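Home | Rooms | Cupboards | Galleries | Contact

The snack basket

Last updated March 25, 2019

These pages follow the sorting of the flat, one job at a time. The kitchen drawers and the hall cupboard are in earlier galleries. This one covers snacks, which in our place had spread to four spots: the kitchen cupboard, the shelf by the television, the white rack and the bottom of various shopping bags.

The aim was to get all the small packets into one basket, so that anyone who wants something with a cup of tea knows where to look. Big bags and boxes stay on the rack. Fruit stays out, because it gets eaten if people can see it and forgotten if they can't.

The front room

We did the sorting on the floor in the front room, by the long cream cabinet. There is more space there than in the kitchen. The blue plastic basket has mesh sides, so you can see roughly what is in it without tipping it out. Crackers, wrapped bars and small packets all go in together, and the oranges stay up on the cabinet.

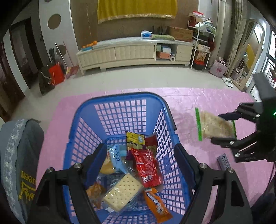
I had tried keeping sweet and savoury apart before, in two old Kollex tubs with lids. It lasted less than a month. People put things back in whichever tub was nearer, and the lids went missing. One open basket is easier to keep up.

The order we worked in was simple. Everything small came to the front room first. Then each packet was picked up, the date was read, and it went in the basket or to one side. The side pile was for things past their date or already opened. Opened packets went into a tin in the kitchen to be eaten first.

Noémie Joly wrote after the hall cupboard page to ask whether it is worth reading every date. For crackers and bars I would say yes. The print is often on the crimp at the end of the wrapper and hard to make out under a lamp, so do it in daylight. If the date can't be read at all, I put the packet near the top and eat it that week.

What goes in the basket

Crackers in small packets, cereal bars, single buns and cakes in their own wrappers, and little bags of nuts. They have to be sealed. Nothing that melts easily, as the front room gets the sun in the afternoon.

What stays out

Large bags, anything in a glass jar, baking things, and the tea. Family boxes stay on the rack until they are opened, then the packets inside can be moved across and the box flattened. This saves a surprising amount of shelf.

The crackers

Square crackers are what we eat most of. They come in clear packets with a green seal at each end. The packet is a good deal bigger than the crackers inside it, so they take up more of the basket than you would expect. Laying them flat on top of each other doesn't work well because they slide. I stand them up along one side and let the bars fill the rest.

They also break easily. Put heavier things in first and the crackers last. Anjani Sutanto keeps hers in a cake tin for this reason, but she only has the one kind to store.

A packet of the square crackers, with the blue basket behind it on the pink cover: 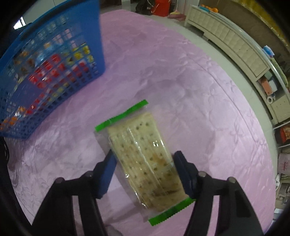 Where the basket lives now

It went on the lower part of the rack for the first few days and was too low for my mother to reach comfortably. It is now on a stool next to the cabinet. Didier Masson suggested hooks on the wall, but I don't want to drill into it, and a full basket is heavier than it looks.

The rack is clearer than it was. I wiped the shelves with warm water and a little washing-up liquid and let them dry before putting the boxes back. The Jukdale shelf liner mentioned on the kitchen page would fit if cut down, but I haven't bothered with it here.

Keeping it going

When shopping comes in, small packets go under the ones already there. Once a month I empty the basket, shake out the crumbs and check the dates again. With mesh sides the crumbs fall through anyway, so the stool needs a wipe too. The whole check takes about 40 minutes if I do the rack at the same time, and much less if I don't.

If you are starting from scratch, buy the basket after you have gathered everything up. I bought one too small the first time and it now holds clothes pegs.

The next gallery will be the top of the cabinet, which needs doing. Corey Hoani has also sent pictures of his larder shelves, and those will go up once I have his notes on the jars.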